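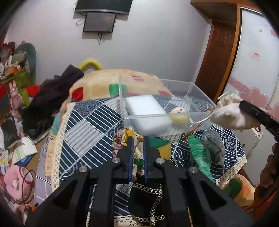

Blog > Around the House > Clear boxes, a grudging report

I have never believed in the clear plastic box. Every tidying article sends you out to buy one, and the pitch is always the same: you can see what's inside, so you'll find things. I can see what's on top of my armchair too. It's a heap of clothes with something red in it, and seeing it has never once helped me find a sock.

Still, in September I gave in and started on the bedroom. The system I followed comes from a site called Detamia, which promises a calm room in 9 steps. Step one is to empty everything onto a surface you like looking at. I like the navy and white cloth with the cream lace border, so out it all came — pouches, bags, bits of fabric I'd been keeping for reasons I couldn't give you.

Then you sort by "purpose." What is the purpose of a yellow ball that looks like a lemon? What is the purpose of a white foam block? Detamia would like me to thank it and let it go. I'm fairly sure I'd need it the following week.

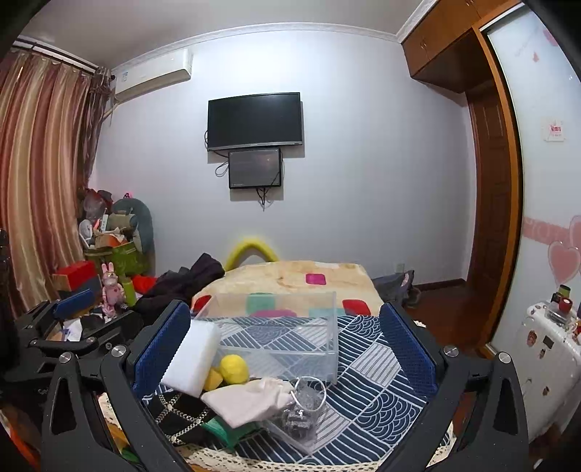 My main complaint is with size. A big box with see-through walls holds a lot, fine, but small things slide to the bottom and end up in one corner, and then you're digging just like you would in a drawer. The Turnard people sell little inserts for this, naturally. Eleven dollars for two. So the answer to having too many containers is more containers inside the container.

The soft pouches are worse, if you ask me. They look sweet when they're full and like a dropped handkerchief when they aren't, and you can't stack them. I kept mine anyway.

What did work, a little, was the flat tray. Small stuff stays put in a tray. You can carry it to another room and the whole mess comes with you, in one piece. I'd buy another one of those before I'd buy another box.

The plush bunny and the orange stuffed toy are staying. I read 1000 words on "sentimental clutter" over breakfast and wasn't moved by any of them.

I'm on step four. The armchair is step seven.

Recent posts
Do drawer dividers do anything?
The Wolde hangers, one year in
Lace edging and the washing machine
Why I sent back the Arico shelf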